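# Wosdale Shared Workroom: monthly meeting

June 1, 2026, upstairs, kettle working 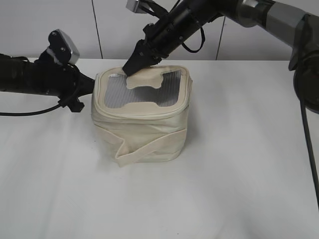

*Item 3: the beige bag, on the white table.*

**Present:** Odette Delaunay (chair), Karabo Ntuli, Gil-soo Moon, Clémence Joly (minutes)

**Apologies:** Gwenaël Brunet, who has the key to the tall cupboard. See item 4.

## 1. Last month's minutes

Accepted, with one correction from Karabo. He did not "storm out" over the labelling of the shelves. He went to move his car. The minute-taker has amended this and stands by her impression of the door.

## 2. Money

We have $419 in the account after paying Tănase for the new blinds. The blinds are the wrong grey. Odette asked whether anyone could live with them. Everyone could, except Gil-soo, who sits beside them.

Rent for the upstairs room goes up to $485 in November. Karabo will write to the landlord and be charming. Gil-soo offered to read the letter first and the offer was taken up quickly.

## 3. The beige bag

Longest item of the evening, again.

The bag has been in the room since before the last meeting and has not been claimed. Odette read out the note from the door, which has drawn two replies, both about a different bag.

Discussion of what it is for. Karabo says pet carrier, on the strength of the mesh or see-through window in the lid and the bit of beige fabric that looks like a bone. Gil-soo says a bone shape proves only that somebody likes bone shapes, and that he would put sandwiches in it. Clémence pointed out that the mesh would do the sandwiches no favours in a dust storm. Odette asked when we last had a dust storm upstairs. Moved on.

Agreed that it is a decent bag. The front is a bit crumpled and the wide strap has a sharp fold in it, but Karabo thinks a few evenings stuffed with old towels would bring the body back into shape. Gil-soo doubts the strap will ever lie flat. Karabo asked on what authority. Gil-soo said he owned straps.

There was a proposal to iron it. Defeated.

**Decided:** the note stays up until the next meeting. If the bag is still with us then, it goes to the Rastarport op shop, with the strap as is.

**Action:** Karabo to bring towels. Clémence to rewrite the note so that it says "beige, soft-sided, mesh window in the lid" in place of "bag".

## 4. Tall cupboard

Locked. Gwenaël has the key. We believe the spare key is in the cupboard.

**Action:** Odette to ring Gwenaël.

## 5. Grodudo order

Clémence ordered paper labels from Grodudo and received 1,000, having meant to order a good deal fewer. She would like it recorded that the website was confusing. Gil-soo would like it recorded that he has used the website. Both recorded.

Karabo suggested labelling everything in the room, starting with the shelves. The chair reminded him of item 1.

**Action:** Clémence to ask whether unopened packs can go back. Gil-soo to stop opening packs.

## 6. Other business

- Milk: please write your name on it or accept that it is everybody's.
- The good scissors are back. No questions were asked, at Odette's insistence.
- Karabo's mug is a favourite colour of several members and he asks that they buy their own.

Next meeting same place, same time. Gil-soo to bring biscuits, ideally not the ginger ones.

Minutes: C. Joly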